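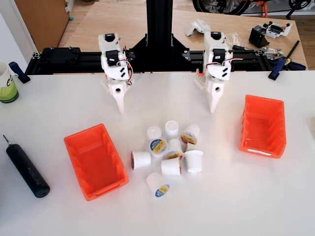

Jirnell runs its data collection out of a workshop on the second floor of the old Hulme building, and I went there on the open day, Sat 24 August, to see how they gather demonstrations for a sorting policy. The learning side has been covered in their own posts. My interest was the recording side: fixtures, operator procedure, rejection criteria. The station I spent most of the visit at is a two-arm setup on a white table, with printed arms hanging from a black aluminum rail and hobby servos at the joints. The task objects are single-serve coffee pods, placed in a cluster between two orange bins. The pods suit the purpose. They are light, they roll, and a pod on its side presents a different grasp from one standing on its end.

Ryan Oakley, who designed the arms, gave the hardware part of the tour. Each gripper finger is a tapered print with a round hole through it, and the shape has been revised several times since April. An earlier, blunter version pushed pods away before it could close on them. The rail is held to the table with a clamp at each end, so a station can be moved without drilling. Oakley regards this as a mixed benefit. After any move the calibration has to be repeated, and episodes recorded before and after are stored under separate setup numbers.

Châu Mai handles the recordings. An episode starts with the arms at rest, the bins empty and the pods dropped by hand onto the table. The operator drives both arms from a matching pair of leader arms and puts the pods into the bins. Joint positions and video are logged together. Operators are told not to straighten the pile first and not to repeat a layout they found easy.

The target for the pod task is 1000 accepted episodes. On the day of the visit the count stood at 994, and Mai expected to close the set that afternoon. A first training run was done at 700. According to her, that policy handled upright pods well and did poorly on pods touching each other, so the later sessions were weighted toward crowded starts. Failed grasps are kept if the operator recovers within the same episode. Episodes with a dropped frame or a servo fault are discarded.

I asked about operator differences. Jirnell uses 2 operators on this task, and their styles are easy to tell apart in the joint plots: one pauses above each pod, the other does not. Mai labels the episodes by operator but trains on both. She had no comparison to show yet.

Review is done in Urkitz, their in-house playback tool. It shows video above the joint traces and lets the reviewer mark a start, an end and a reason for rejection. The list of reasons is short and fixed. Free-text notes were dropped after they proved impossible to search.

The next task is planned with parts from Jimwood, mostly small brackets. The same rail and arms will be used, with new fingers. Oakley had no date for it.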